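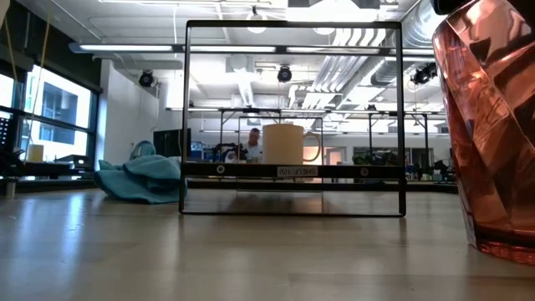

Étagère 15, mug clair posé sur la traverse. Contrôle de la zone, côté fenêtres.

Fiche d'inspection : poste de téléopération à deux bras, cellule Doleo
Tâche enseignée : manipulation de gobelets et de mugs sur planche
Inspection : Azadeh Daneshvar
Opérateur de démonstration : Hooman Bahrami
Périodicité : à chaque changement de tâche, puis toutes les 500 démonstrations

1. Structure et implantation

1.1 Profilés du châssis, serrage des équerres : conforme.
1.2 Fixation des platines des bras : conforme. Couple repris sur le bras droit, une vis en limite basse.
1.3 Arrêt d'urgence accessible depuis le siège de l'opérateur : conforme.
1.4 Câbles au sol côté bureau : réserve. Le câble jaune et la multiprise restent dans le passage. Goulotte demandée à T. Blomqvist, à poser en octobre.
1.5 Câbles le long des bras : conforme. Vérifier la boucle au poignet en extension complète, elle se tend avant la butée logicielle.

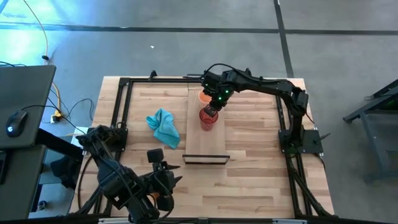
1.6 Planche centrale : conforme, pas de jeu à la main. Le repère de position au crayon est à refaire.

2. Démonstration par télécommande

2.1 Recalage maître-esclave avant la première prise : conforme. Écart relevé de 2 mm à la pince gauche, dans la tolérance.
2.2 Limitation de vitesse active pendant l'enregistrement : conforme.
2.3 Perte de liaison simulée : conforme. Les deux bras se figent et l'épisode est marqué invalide.
2.4 Passage d'un bras à l'autre au-dessus de la planche : réserve. La procédure Fetero n'indique pas lequel a priorité. Consigne provisoire : un seul bras au-dessus de la planche à la fois.
2.5 Relecture des épisodes : 243 contrôlés, 14 rejetés pour prise hors axe.

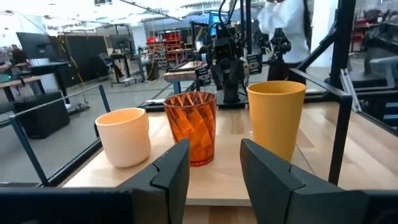 3. CAMÉRAS DE POIGNET ET CHAMP DE TRAVAIL

3.1 Propreté des optiques : conforme.
3.2 Objet visible entre les doigts à l'approche : conforme pour le verre orange translucide. Reflets à surveiller sur les facettes.
3.3 Présence de personnes dans le champ éloigné : tolérée à l'enregistrement, interdite à l'intérieur du châssis dès la mise en puissance. Rappel fait à B. Fallahi.
3.4 Synchronisation des flux : conforme.

4. Guidage manuel

4.1 Mode compliant annoncé à voix haute avant tout contact avec le bras : conforme.
4.2 Effort de guidage au coude : réserve. Compensation de gravité à reprendre sur le bras gauche, qui descend lentement une fois lâché.
4.3 Pinces ouvertes avant la remise en télécommande : conforme.

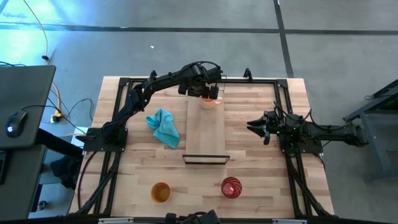

Pince gauche au-dessus du mug orange, bras droit replié, pince ouverte.

4.4 Objets en attente hors de la planche : admis. Le serpillage de la table se fait bras hors puissance.

Avis : poste utilisable avec réserves 1.4, 2.4 et 4.2. Contre-visite par B. Dehghan après reprise de la compensation.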